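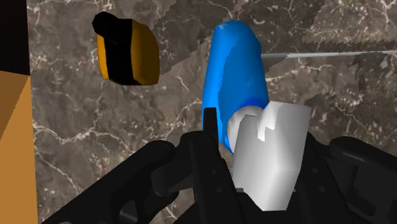 The Style Sheet

The memorandum reached the fourth floor of the Culport Department of Public Records at 8:40 in the morning. It was two pages long and carried no signature. Page one said that the Department's annual report to the legislature would be prepared under a revised style sheet, effective with the July edition. Page two was the style sheet.

Natalia Varela had edited the annual report for six years. She read page two standing up, with her coat on, and then took the coat off and read it again.

The style sheet had two columns. The left column was headed "Retire" and the right column was headed "Prefer." Under "Retire" were the words shortage, delay, backlog, error, and unable. Under "Prefer" the entries were interval, interval, interval, variance, and a blank.

"The last one has no replacement," she said.

Girish Chauhan, who handled the tables, looked at his copy. "Mine's blank too."

"So what do we write when we were unable to do something?"

"I suppose we write that we did it, or we leave it out."

She opened the draft. Section 3 concerned the Sterkutum system, which indexed deeds and liens and had failed in the winter. The existing text read: "Because of an error in the Sterkutum update, staff were unable to issue certified copies, resulting in a backlog of 43 boxes." She applied the style sheet. The sentence now read: "Because of a variance in the Sterkutum update, staff were to issue certified copies, resulting in an interval of 43 boxes."

She sent it upstairs with a query in the margin. The query said: Is an interval measured in boxes?

The answer came back before noon from Meenakshi Thakur, deputy to the Secretary. It said: Delete boxes.

Natalia deleted boxes. The interval was now 43. She saved the file under a new version number and sent a copy to Girish, who had to make the tables agree with the text.

The tables were harder. Table 6 listed requests received, requests completed, and the difference between them. The column for the difference had always been headed "Backlog." Girish changed the heading to "Interval" and noticed that the adjoining column, which gave the days elapsed, was already headed "Interval." He asked for guidance. He was told that two columns could share a heading. He asked whether they could be added together. This question went to the Office of Counsel, where it was assigned to Eugénie Gilbert.

Gilbert came down in person. She was known in the building for reading things to the end. She put the style sheet on Natalia's desk, next to the statute that required the report.

"The statute says the Department shall state the backlog," she said. "It uses the word. Chapter 80, second paragraph."

"Then we have to use it."

"You have to state it. I've been asked for an opinion on whether a thing can be stated without being named."

"And can it?"

"I haven't written the opinion." She turned the style sheet over and looked at the back. "Who drafted this?"

"There's no signature."

"There's a file name at the foot, in small type. Hillinel."

Hillinel was the firm that had the contract for the Sterkutum update. Natalia had assumed the line at the foot was the name of a font. Gilbert made a photocopy, wrote the time on it, and took it back upstairs.

In the afternoon the Secretary's office issued a correction. The word contractor was added to the left column. Under "Prefer" it said "partner." The line at the foot of the page was gone.

Girish worked through the tables again. There were four references to the contractor in the appendix and one in a footnote. The footnote recorded the penalty clause, under which a contractor owed the Department a sum for each day of delay. He replaced the words as directed. It now said that a partner owed the Department a sum for each day of interval. He read it to Natalia over the partition.

"Leave it like that," she said.

"It's not clear what it means."

"Leave it. It's consistent with the style sheet."

The report had to be certified by the records officer before it could go to the printer. That was Yogesh Bisht, who worked in the basement and had not been sent the memorandum. He called at 4:15.

"I have an interval of 43 in Section 3," he said. "What is it?"

"Under the style sheet I can't say."

"I have to swear that it's accurate. What would I be swearing to?"

Natalia looked at the two columns. She read him the left one, slowly, from top to bottom, and he wrote it down. Then she read him the right one. He asked her to repeat the last entries, and she did.

"Which version does the Villalobos subcommittee get?" he said.

"Whichever one you certify."

"And the old draft, before the changes?"

"Filed with you this morning. Version one. It's a public record."

She heard him open a drawer. He asked her to spell backlog, although he had been a records officer for a long time, and she spelled it for him, and he thanked her and hung up.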